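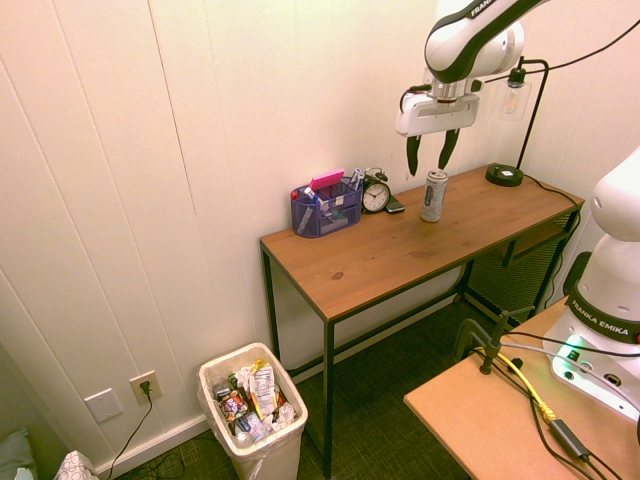
**Franka on a shared bench: grip force for drinks cans, and where to put the second base**

**tbandara** wrote:

Third post on this build. Since the last one we have moved the pick target off our own table and onto an ordinary desk against the wall, because I want the arm to cope with a surface it is not bolted to. The can goes on the desk, the gripper comes down from above, closes, lifts, holds, puts it back.

Two problems.

1. Empty cans dent. I am using the stock grasp command with a force setpoint and the standard two-finger hand. Full cans are fine at the same setting.
2. The desk is light, with thin metal legs, on carpet. If anyone leans on it the calibration is out and the fingers come down off centre.

Log so far: 260 attempts, 11 dented cans, 5 knocked over before the fingers closed. The rest were acceptable. Clock, lamp and pen organiser stay on the desk on purpose. I don't want a setup that only works on a bare top.

---

**prakel_otakar** wrote:

What width are you passing to the grasp command, and what tolerance? If the inner and outer epsilon are left at the defaults, a can slightly off nominal width can report a failed grasp even though it is held. People then raise the force to "fix" it. That would give you dents on the empties and nothing visible on the full ones.

---

**tbandara** wrote:

Width is measured with calipers, tolerance was the default until Tuesday. I did raise the force once, for more or less the reason you give. Will put it back and open the tolerance.

---

**K_Mogensen** wrote:

I would look at height before force. The wall of a can is weakest halfway up and much stiffer near the shoulder, where it starts to neck in. Move the grasp point up towards the top and you can keep the force you have. The price is that the fingers meet a taper if you go too far, and the can squirts downwards.

Also put something soft on the fingers. I use 2 mm silicone sheet cut to size and fixed with thin double-sided tape. It lasts a few weeks.

---

**prakel_otakar** wrote:

Disagree on the order. Pads change the friction and the effective width, so if she fits them first she will not know which change did the work. Settings first, then height, then pads. One at a time, same number of attempts for each.

---

**K_Mogensen** wrote:

If this were a paper, yes. It is a shared bench and she has to give the slot up to the next person. Fit the pads.

---

**gergely.h** wrote:

On the desk moving: stop trying to hold it still. Stick a printed marker on the top near the back edge, read it at the start of each run and shift the pick pose by the difference. We did this at Grekby on a trolley that got wheeled away every night. It took an afternoon, most of which was the camera mount.

If you would rather not use vision, guarded approach. Descend slowly outside the can, stop on contact with the desktop, take that as zero for height. It does nothing for sideways error though.

---

**nafula_b** wrote:

Check the cable at the hand as well. If it is tied too tightly to the upper link it pulls on the flange when the wrist turns, and the force estimate picks that up. Leave a proper loop at the wrist and tie it further up.

Otakar is right about the tolerance, by the way. I lost a week to that.

---

**tbandara** wrote:

Results with tolerance opened and force back to the original value: no dents in today's session, two knocked over. Both of those came after somebody moved the desk, so I will do the marker as Gergely describes. Pads are cut but not fitted — sorry, Kirsten.

Cable loop redone. The estimate at rest is quieter than it was.

Second base: does anyone run two arms with a desk between them? I can leave it clamped where it is or move it nearer the wall, but then the network cable needs a longer run.

---

**gergely.h** wrote:

Leave it. Work out the overlap on paper first, then move it once. Moving a base means redoing the calibration between the arms, and you will resent it.

---

**K_Mogensen** wrote:

Agree with that. And fit the pads.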